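The Case for the Ugly Sweater Drawer

May 27, 2018

My mother-in-law gave me a vase. I'm going to be careful here, since she reads this column, but Eleri Kemeys has a thick skin and has told me to my face that my lasagna tastes like a wet envelope, so I think we can speak freely. The vase is the color of old mustard. It has a handle, which vases don't need, and the handle is on the inside.

I have owned it for eight years. In that time I have moved apartments two times, and both times I wrapped it in more newspaper than I used on the wine glasses. I have never put a flower in it. If you asked me what I would save in a fire I would give you a sensible answer about documents and the cat, and then I suspect I would come down the stairs holding that vase.

The decluttering people would like a word with me about this. You know them. They have been on television and on the bestseller table for years now, and every May they come around again with the warm weather, asking us to hold each of our belongings in turn and find out how we feel. I tried it. I held the vase and felt mild alarm. By the rules it should have gone in the box by the door with the fondue set and the jeans from a more hopeful time.

The fondue set went. The jeans went. The vase is back on its shelf, handle and all, and I want to say a few words in defense of keeping things that are no good.

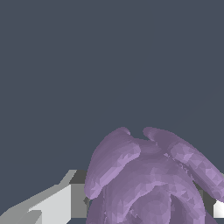 My first complaint is about the math. The premise of the clean shelf is that you know which of your things matter, and that you know it now, on the afternoon you've set aside for the job. I have never known anything like that on an afternoon. When my grandfather died we threw out a coffee can of keys. Not one of them fit a lock in the house. It was the most reasonable decision any of us made that month, and I have thought about that can more than I have thought about the armchair, the watch, or the set of encyclopedias we fought over like raccoons. Where did he get all those keys? What did he imagine was behind the doors?

A useful thing explains itself. I have a can opener and I know everything there is to know about my relationship with it. It opens cans. If it disappeared tonight I'd buy another one tomorrow, and the new one and I would get along fine.

The useless thing has to be explained, and so it has to be talked about, and there you have most of what goes on between people in living rooms. Guests walk past my good lamp as if it were a wall. They stop at the vase. "What is that?" they say, and I tell them about Eleri and the craft fair in Lindness, where she bought it from a man who was also selling eggs. She paid extra to have it boxed. I have told this so many times that I've begun to do his voice, and I never met him.

Now, my friend James has gone the other way. James lives in a white apartment with one plant. He got rid of his books, then the bookcase, then the little stepladder he used for reaching the top of the bookcase. He says he feels light. He may well feel light, but I've noticed that when he wants to sit around and look at things, he comes over to my place. Last month he picked up the vase, turned it over, looked at the bottom for a while and asked if I'd ever consider selling it. I said no so fast that we were both embarrassed.

There is a store near us called Prusska that sells what James owns. It has a bowl in the window, a single bowl, on a table as long as a canoe. The bowl costs more than my couch. I've been in to look at it, and it's a fine bowl, and I could not tell you one thing about it except the price. Across the street is Grumenetti, a junk shop that has been going out of business for as long as I've lived in the neighborhood, where there must be 1,000 objects within reach of the front door and all of them are asking for an explanation. I go into Prusska and come out feeling that I ought to iron something. I go into Grumenetti and come out with a ceramic trout.

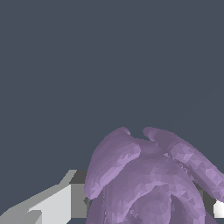 I should admit the weak spots in my position. There's such a thing as too much, and I have an uncle who can't use his bathtub. The fire department has opinions about stairways full of magazines and I side with the fire department. I also understand that it's a lucky person's problem, having enough stuff to philosophize over, and that plenty of people with bare shelves did not choose them out of a book.

And there's the matter of who will have to deal with it all. My daughter, most likely. She is a tidy child. She lines up her shoes. Someday she'll stand in my front room with a roll of trash bags and pick up a mustard-colored vase with the handle on the inside, and she'll have to decide whether her mother was making some kind of point.

I used to feel guilty about that. Then last week I was putting away her laundry and found, at the back of her sock drawer, folded inside a clean washcloth, half of a plastic horse. It was the back half. I asked her what it was for and she gave me a look of real pity.

"It's not for anything," she said, and shut the drawer.

Eleri's birthday is coming up, by the way. I have the trout wrapped already.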